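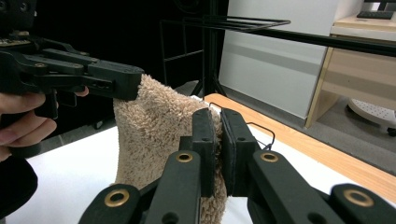 A beige towel held between the pads of one hand-held gripper, with a second gripper resting on top of it.

Towel folding (automation)
From the Roldale Work Wiki, section: Laundry and linen

Towel folding automation is the handing over of some or all of the folding in a commercial laundry to machines. I've kept this page going since I worked the folding tables at the Soler laundry in Dodcombe, so expect an article with a bit of lint on it. Corrections are welcome on the talk page!

Background
Big flat pieces (sheets, tablecloths) went to machines long before I ever clocked in. You feed the edge of a sheet into an ironer and the rest follows along pretty nicely. Towels are a different animal. They come out of the dryer in a heap, they sag wherever you aren't holding them, and a thick fluffy one hides its own corners. Finding a corner is most of the job, and people do it by feel while they're talking about dinner.

At Soler we ran 3000 towels on a normal day shift, hand towels and bath sheets together, and more in March when the two spa hotels reopened. The feeding machine we had could fold a bath towel just fine once a person had found two corners and clipped them in. So the folding was automatic and the finding was us.

Learning from hands
The newer approach starts with a person doing the task through a pair of hand-held grippers. The tool has two stiff fingers with flat pads, and you pinch the cloth with those in place of your own thumb and finger. What gets recorded is used to teach a robot arm the same moves. A full set for one kind of towel at Soler was 508 folds, done in sittings of 45 minutes with a break in between, and I can tell you that the break matters. Your wrists get tired in a place you didn't know about.

It's also weirdly slow at first. I could fold a hand towel in the time it takes to say so, and with the grippers I felt like I was wearing oven mitts. You lose the feel of the cloth and start watching it a lot more. A few habits that people on our floor picked up:

Pinch close to the corner but leave a little cloth sticking out.
Lift a peak first, then go looking for the second corner.
Don't shake. (Everyone shakes. It's a hard habit to drop.)
Start over if the towel twists, and say so in the log.

Changes to the job
This is the part I get the most mail about. On our floor the number of people on the tables stayed the same that first year, but the day was cut up differently. Sorting and stain checks grew, straight folding shrank, and a new task called "demo work" showed up on the rota. Demo work paid a grade higher at Soler, which took a long meeting to settle. At the Drisik plant across the river it was paid at the ordinary rate, and folks there were not thrilled, and I don't blame them.

Training changed too. New starters used to spend 20 shifts next to an experienced folder before going solo. With more of them going straight to sorting, fewer learn the fast hand fold, and I do think something is lost there, though my shoulders disagree with me.

There's also the question of who owns a good technique. Our quickest folders had little tricks of their own, and some of them wanted their names kept with the recordings. Soler agreed to initials. Drisik, as far as I know, hasn't answered.

Open points
Wet cloth, fringed edges and bathrobes are still hand work everywhere I've been. If your laundry does robes by machine, please add it under Robes, with the make of the feeder if you have it.

See also: Sheet feeders; Lint; Shift patterns in laundries; Wrist strain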